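05/02/2018

Long one today. Writing this fast before I fall over.

Spent the whole morning on the new house rules for the arm. Skunderach wants them on one page, taped up where you can read them standing. I had four pages. Cut, cut, cut. What's left, more or less:

Speed stays on the low setting any time a person can reach the table. No exceptions for "just a quick one".
Stop button within reach of whoever is running, not across the room on the shelf where it lived all of October.
One person calls the run out loud. If you didn't hear it called, you don't lean in.
Every run gets a line in the log, bad ones too. Specially bad ones.

That last one is where the fight was. The Dostance people only want to see clean runs, and I get it, they've got 3,398 in the sheet already and it looks nice. But a log with no failures in it is worth nothing to the next guy. If a cup gets dropped, write dropped. If you nudged it by hand, write nudged, and then it doesn't count. Went back and forth on this for way too long. I think I won. Will know when the sheet comes back.

Other argument, smaller: what counts as stacked. Vadareck's rule says released and standing by itself, gripper clear. Seok's says seated in the one under it, doesn't care about the release. Those are not the same thing!! We have been mixing the two since the start and adding the numbers together. Picked Vadareck. Means the old runs need a second look, 48 of them at least, and guess who.

Also wrote down the table thing finally. Don't tidy it for the arm. Patterned cloth stays, whatever's at the back of the table stays, as long as nothing breakable is in reach and nothing is under the path of the forearm. Kitchens aren't bare. But note in the log what was out. Somebody will want to know in a year.

Grip force: left it where it was. Thin cups squash if you go up even 12 percent and then you're blaming the planner for a bent rim. Made that a rule too, nobody changes force and anything else in the same session. One change, then run, then write.

Afternoon was cups. Plastic ones, all different colors. Called every run like I'm supposed to, felt silly for the first few and then it was just habbit. Caught myself reaching in once without saying anything. My own rule, not even dry on the page. Logged it.

Target is 1,000 under the new rules before we touch the bowls. Seems like a lot tonight.

To do: laminate the sheet, move the log onto the other laptop, ask Skunderach who signs off when I'm out. Eat somthing.
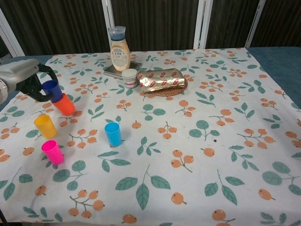

Blue onto the orange-red one, three more cups still out on the cloth.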